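Unit 5: Equipment Planning for a Small Manipulation Cell

Course handout, Fostthorpe Technical College, Automation Systems II
Issued 2022-03-21

Scope

The unit deals with the purchase plan for one bench cell that picks mixed small items out of a basket. Programming is in Unit 6. The budget worksheet (Form B) is due in the first week of June and counts toward the project grade.

5.1 Where the money goes

A first budget usually lists the arm and very little else. The arm has a catalog price and the rest of the cell does not, so the rest gets left off. The worksheet has separate lines for each of the following, and every line needs an entry, even if the entry is zero:

Arm and controller
Gripper, fingers, mounting plate
Camera, lens, mount
Table, clamps, floor anchors
Guarding and emergency stop
Cables, connectors, strain relief
Test objects and containers
Spares
Shipping and customs
Installation labor
Training
Service after warranty

In the Firkimari case, which we use throughout the unit, the department had a fixed sum for the arm and a separate allowance of 2,000 dollars for small items. Fingers, test objects, containers and cables all had to come out of the small-items allowance. It was used up before the second set of fingers was ordered. The purchase itself was sound, but the split between the two accounts had been set before anyone wrote down what the cell was supposed to pick.

5.2 Start from the objects

Write the object list first. Payload, stroke, finger shape and reach all follow from it. A gripper chosen from a data sheet will be sized for rigid blocks, and a working basket seldom holds only those.
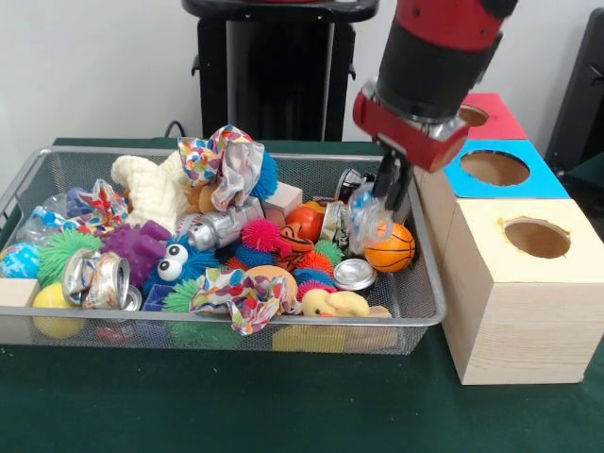

Fostthorpe Automation Group

Sort the contents of such a basket by how they behave between two fingers. Crushed cans are stiff, with edges at odd angles. Plush toys and bunched fabric give way, and the fingers may close a long way before they hold anything. Smooth balls roll. Spiky rubber balls offer plenty of contact points but no flat face. Clear plastic is a problem for the camera before it is a problem for the gripper, and if it is on your object list, the vision line of the budget must be checked against it.

Then consider the container. Mesh walls and a metal rim mean that fingers working close to the side can catch. Allow for finger length below the gripper housing, so that the housing stays above the rim while the fingertips reach the bottom layer. Boxes with round holes in the top, if the job includes placing into them, fix a second limit: the hole must clear the object plus both fingers, or the object must be released above it. Enter the smallest hole diameter on Form B.

5.3 Comparing quotes

Quotes for the Firkimari cell came from two suppliers, Ueda and Stustier. They could not be compared as received. Ueda quoted the arm, controller and gripper as one line. Stustier itemized everything and left out installation. Before any comparison, rewrite both quotes into the Form B lines. Mark each blank as "included," "excluded" or "not stated." Anything marked "not stated" goes back to the supplier in writing.

Lead time belongs in the same table. Stustier gave 13 weeks for the arm and did not give a date for the fingers. A cell without fingers cannot be accepted, so the longer of the two dates is the delivery date for planning.

Quote validity: the Ueda quote was held for 31 days. Check this period against your approval route before you request the quote.

5.4 Consumables and spares

Finger pads wear. Cables that flex with the wrist wear. Soft test objects tear or flatten, and a flattened object is no longer the same test. Budget for:

2 complete sets of fingers at delivery
One spare wrist cable
Replacement of soft test objects once per term
Table covering, if a cloth is used under the container

Keep one unused copy of each test object in storage for reference.

5.5 To hand in

Form B, all lines filled
Object list with mass, largest dimension and behavior class
Both quotes in rewritten form, with the supplier replies attached
Half a page stating which line is least certain and what it would cost if it were wrong

Late worksheets are accepted up to the start of Unit 6. Form B is in the course folder, and the paper version is available at the lab desk.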